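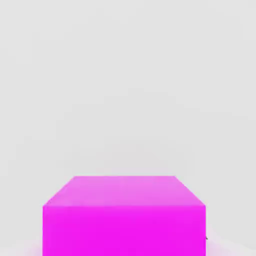 Skindbridge simulation kit: progress report for Kalport
Period covered: March to May 2018
Prepared by Declan Hayes
For Pádraig Costello, Kalport

Status

The evaluation of the Vesport simulation kit is on schedule and under budget. We have the kit installed on both office workstations, the single-block test set is in use, and the first batch of runs is finished. The comparison against the physical cell at Cullinane has not started. A decision on the full license is still planned for the end of the next period.

What we did

Installation took longer than the vendor's guide suggests. The guide assumes a newer graphics driver than the one we had, and the error message does not mention drivers at all. Vesport support answered within a day and the second machine went in without trouble.

We then built the block test. It uses one large magenta cube on a pale surface with a plain gray background. The camera view is set close, with the top and front faces showing. We kept the setup bare on purpose so that any problem in the rendering or the pose estimate would be easy to trace. More objects and a less uniform background come in the next period.

We ran 3000 episodes of the block test. Of these, 2183 finished with a pose estimate inside our tolerance. Most of the failures come from the closest camera positions, where the base of the cube is outside the view and the estimator has only the upper edges to work with. Distance is the value that goes wrong. Left-right position is good even in those runs.

Findings on the product

Rendering. Edges are clean and the lighting is believable. The top face comes out paler than the front, and the cube throws a pink tint onto the surface next to it. That tint matters to us. Our color segmentation sometimes counts it as part of the cube, which makes the object look wider near the bottom. We can turn the effect off in the kit, but the real cell will have it too, so we plan to leave it on and fix the segmentation.

Image export. The default export is compressed and leaves faint blotches in flat areas. A lossless option exists. It is in the command-line tool and missing from the main window. We have asked Vesport to add it.

Speed. Acceptable on the newer workstation. The older one drops frames when logging is switched on.

Documentation. Good for the scene editor, thin for the scripting interface. Two of the sample scripts call functions that have been renamed.

Support. No complaints so far.

Problems and risks

The trial license ends 21 days after the planned start of the Cullinane comparison. That is enough if the cell is free when promised. If it slips, we will need an extension, and Vesport has said it will consider one but has not put this in writing.

There is an unexplained dark speck beside the right edge of the cube in the close view. It is very small and has no effect on the pose results that we can find. I have left it on the open list.

Next period

Rerun the closest camera positions with lossless export.
Adjust the segmentation for reflected color and repeat the failed episodes.
Add smaller blocks and a second background.
Run 20 matched trials in the Cullinane cell.
Get the license extension terms in writing.

Request

No additional funds are requested. I would like Kalport's approval to move the unspent travel money to a graphics card for the older workstation. The quote is with Pádraig.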